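Household and Shop Tasks Project: Progress Report to the Lullora Fund
Reporting period ending November
Prepared by Selina Pichler, project lead, Grondoretti

1. What the grant pays for

The Lullora Fund asked us to find out which everyday chores a single mid-priced robot arm can do well enough that a small shop or a household would leave it to get on with the job. We were not asked to build a product. The output is a set of test results, the software we used to get them, and a plain statement of where the limits are.

This report covers the second stage. The first stage was spent choosing the tasks and setting up the simulation. In this one we trained on the tasks in simulation and began moving the trained programs to the arm in our shop.

2. Tasks

We are working on 6 tasks:

Picking up a small box and moving it to a marked spot
Putting boxes on a low shelf with the label side out
Clearing cups from a table into a tray
Sorting mixed hardware into bins
Folding a hand towel
Wiping down a counter

The first, second and fourth came from Zaugg, the hardware store that agreed to advise us. The others are household chores. Zaugg's manager told us early on that restocking is the job she would most like to hand off, and that wiping down is the one she would least trust a machine with, on account of the cleaning fluid and the open till area. We kept both on the list.

3. Work in simulation

Most of the training happens in simulation. A physical trial takes us several minutes with resetting, and a dropped cup costs a cup. In simulation we can run through the night and look at the results at 8 in the morning.

During the first stage we trained against a plain gray background. Programs trained that way did poorly when we moved them to the shop, where there is daylight from one side, clutter behind the table and a floor with some shine to it. We now place the table in a range of rendered rooms with uneven light and busy walls. The rooms have no bearing on the task itself. They are there so that the vision part of the program learns to ignore them.
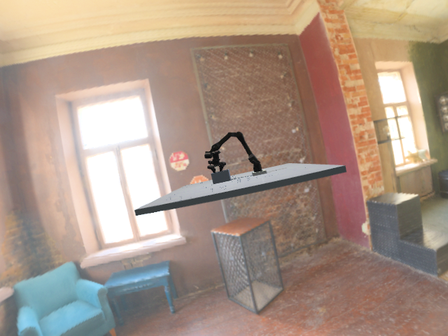
Box pick-up task in simulation, with the gripper above the box. One of the rendered rooms used for training.

The change in backgrounds made the largest single difference of anything we did in this period. It also slowed training, and we had to rent more computing time than we had budgeted. See section 6.

We tried moving the light source during a run as well. The box task coped. The towel task got worse, and we turned that option off for folding until we understand why.

4. Results so far

Box pick-up. We ran 460 trials on the physical arm using the current program. This task is now dependable when the box is closed, dry and smaller than the opening of the gripper. Most of the remaining failures come from boxes placed close to the table edge, where the arm approaches at a poor angle and pushes the box before it closes on it. We count that as a failure even if the box ends up on the mark.

Shelf placement. Getting the box onto the shelf works. Getting the label to face out does not work often enough to be useful. The arm has to set the box down, let go and take hold again from another side, and small errors add up with each step. A person facing a shelf fixes this with a nudge of one finger. We are trying to teach something like the nudge.

Cups. Empty, upright cups with straight sides are fine. Cups on their side are hit or miss, and cups with liquid left in them are outside what we will attempt with the present gripper. Handles cause trouble because the program sometimes goes for the handle and sometimes for the rim, and changes its mind partway.

Sorting hardware. Good on large bolts and brackets. Poor on washers, which lie flat and which the fingers cannot get under. Zaugg sent us a bucket of real floor sweepings to sort and it was a useful lesson in how tidy our own test bins had been.

Towel. The arm can make the first fold in simulation. On the real table it makes a fold, but seldom a straight one. We have not managed the second fold on the physical arm at all. Cloth behaves differently in the simulator from the way it behaves on our table, and tuning the cloth settings has helped only a little.

Counter wiping. Started late in the period. The arm covers a clear counter without missing patches. It cannot yet tell a stain from a pattern in the surface, and it does not move objects out of its way.

5. How this compares with doing it by hand

The arm is slow. On the box task, which is our best, a person is still much faster, and the person does not need the table set up first. The case for the machine at present is limited to jobs where speed does not matter and where the same motion is repeated after closing. Overnight restocking of small boxes fits that description, if the label problem can be solved. None of the household tasks does yet.

There is also the matter of supervision. We require a staff member within reach of the stop button for every physical trial. As long as that holds, no labor is saved. We expect to ask for permission to run the box task unattended behind a guard during the next stage, and our insurer will need to see the trial records first.

6. Budget and schedule

We have spent 60 percent of the grant. Staff costs are on plan. Computing is over plan for the reason given in section 3, and we have covered this by putting off the purchase of a second gripper. We are not asking for additional money.

The schedule has slipped by 3 weeks. Two things caused it. The wrist joint on our arm developed play and had to go back to Stosell, the supplier, for repair, and we lost the use of it while it was away. The trial records from the early box runs also had to be relabeled, as two of us had been using different rules for what counted as a drop. The rules are now written down and taped to the bench.

7. Next stage

Finish the label-out shelf task or report clearly that it cannot be done with this gripper.
Repeat the cup trials with a softer set of finger pads.
Test the box task at Zaugg after closing time, with staff present.
Decide whether to keep the towel task. My own view is that we should drop the second fold and record the result as it stands.
Carry on with counter wiping at low priority.

8. Decisions requested from the Fund

We need agreement on two points before the next stage begins. The first is whether the Fund accepts a reduced towel task. The second is whether trials at Zaugg may be filmed and shown in the public report. The store has said yes as long as no customers appear.

The trial records and the simulation files are on the shared drive under the project folder. I am available to go through them with the program officer any Monday afternoon.

Selina Pichler
Grondoretti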